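Come read old letters with me this fall

I'm looking for people who like other people's mail. My name is Sinéad Moriarty and for the past couple of years I've been working my way through the Mac Suibhne letters, a family correspondence that came to me in two suitcases and a hatbox. Most of it is ordinary stuff - the price of feed, who got married, who should have been asked to the wedding and wasn't - and I love it. I have now reached the point where I can't do it alone and stay cheerful, so I'm asking for readers.

What I need is 34 people to transcribe a small bundle each. You'd get scans of six or seven letters by email, plus a sheet explaining how I'd like you to handle crossed-out words, odd spellings and the places where the ink gives up. You type what you see. If you can't make out a word, put it in square brackets with a question mark and move on. Please don't fix anybody's grammar! Great-aunt Nell spelled "receive" four different ways and I want all four.

You don't need any training. If you can read your grandmother's recipe cards you can read these. A few letters have lines of Irish in them, so if you have some, tell me and I'll send those your way.

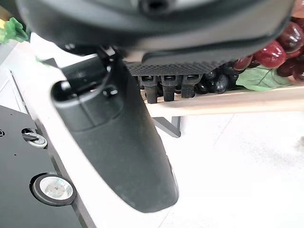

The work runs through October and you can do it whenever suits you. I'd guess an evening or two a week, though the people who tried it out in the spring kept writing to ask for more. On Wednesday nights at 7 I'll be on a video call for anyone who's stuck on a word or just wants company while they type (cameras off is fine, I'm usually in my slippers).

There is a bit of money. Each reader gets $50 when the finished bundle comes in, and your name goes in the front of the book Drovberg is printing for us next year, unless you'd like it left out. They're only running 200 copies, and one of them is yours.

I'm also hiring one person for a paid part-time spot, ten hours a week for three months, to check the transcripts against the scans and keep the spreadsheet in order. For that one I'd like somebody who has done proofreading or archive work before. Gráinne Lenihan is handling those applications, so put her name in the subject line and attach a resume, 2 pages at most.

Everybody else, just send me a few lines about yourself, and tell me the last handwritten letter you got and who it was from. You have to be 18 or over and have a computer you can type on comfortably. A phone won't do, the scans are too big.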